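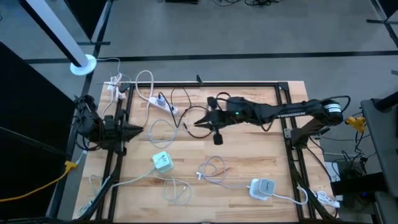
Comparing two sets of gripper fingers on cables

Cables are a good test for fingers because they bend, slide and catch on each other. You need a table, two arms and a mix of leads: thin ones, thick ones, a braided one and a few chargers with the cord attached.

1. Fit the fingers you want to compare. We used the Casora set and the Isuveck set. Tighten the screws, then home both grippers.

2. Set the closing force to 42 on both controllers. Leave it there for the whole test.

3. Lay the cables out loosely, with some coils overlapping. Don't straighten them.

4. Pick up each cable by the middle, lift it and put it down. Allow 3000 ms for the grip to settle before you lift. 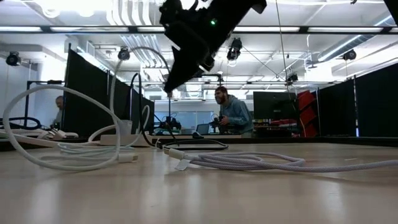
5. Repeat six times per cable, then go on to the connectors. Come in from above with the jaws half open. If a finger touches the table, raise the approach height and start that try again.

6. Write down drops, slips and double picks separately. Haruto Takeda keeps ours in a plain spreadsheet, one row per try.

Swap the fingers and run the same list. Thin cable slipped more with the Casora set. Isuveck held it better but was slow to let go of braided leads.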